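Paper and Folding: Notes for Session 2
Materials and Making, Wultthorpe
Handout, revised 27/11/2025

Read this before the practical. Bring a ruler, a pencil and at least one sheet you don't mind spoiling.

What the books claim

Most craft manuals treat the lengthwise fold as too simple to discuss. You are told to "fold the sheet in half along its length" and by the next line you are on to step four. The Szalai manual, which several of you have bought second-hand, gives it a single sentence and no drawing. I think this is a mistake. A good deal of what goes wrong in the later models goes wrong in that first fold, and gets blamed on the paper.

The usual claims are these. A folded strip is stiffer than a flat sheet. A sharp crease is always better than a soft one. Coloured paper behaves the same as white. The grain of the paper decides everything.

The first is true, within limits. I have doubts about the rest.

Stiffness

Hold a flat sheet by one short edge and it flops. Fold it lengthwise, hold it by one end, and it will often stand. The doubling helps, but so does the fold itself, especially where the layers don't lie quite flat against each other. Press the whole thing dead flat with a bone folder and you may find you have lost some of what you gained. Try it both ways before you believe me.

The Faltancombe notes say a doubled strip is "twice as strong". Strong against what? Pulling, bending and crumpling are three different questions, and the notes don't say which was tested. Please don't quote that line in your write-up unless you can say what it means.

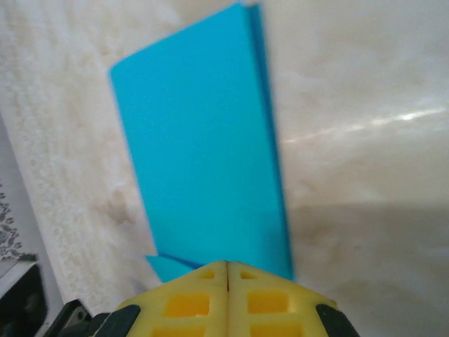 Fig. 1. Blue strip, folded lengthwise and upright. Note the gap between the layers near the top right, and the small flap at lower left.

The gap in Fig. 1 is slight, and most people would call the fold finished. Look along the top edge of your own strip before you do. A small parting of the layers there can matter once you start folding across the strip, as each later fold has to take up the slack from somewhere. The flap is a different matter, with its own crease and its own direction. When you find one on your work, decide whether it belongs to the model or should be smoothed back, and write down which.

Sharp or soft?

The Nedham method has you run a thumbnail down every crease twice. Fine for a final fold. For a first fold I would wait, because a hard crease in the wrong place can't be taken out. You can flatten it, but the paper will go on bending there.

Colour and grain

Some coloured papers are dyed right through and some only on the surface. The second kind can show a pale line at the crease. Tear a corner and look. As for grain, it is real, and folding with it is usually easier, but I have seen it used to excuse a great deal of careless lining up.

For the practical

Fold one strip with the grain and one across it. Stand each upright, held at the lower end only, and sketch how it leans. Then press both flat and repeat. Write up in 400 to 600 words. Anything over 700 will be handed back unread.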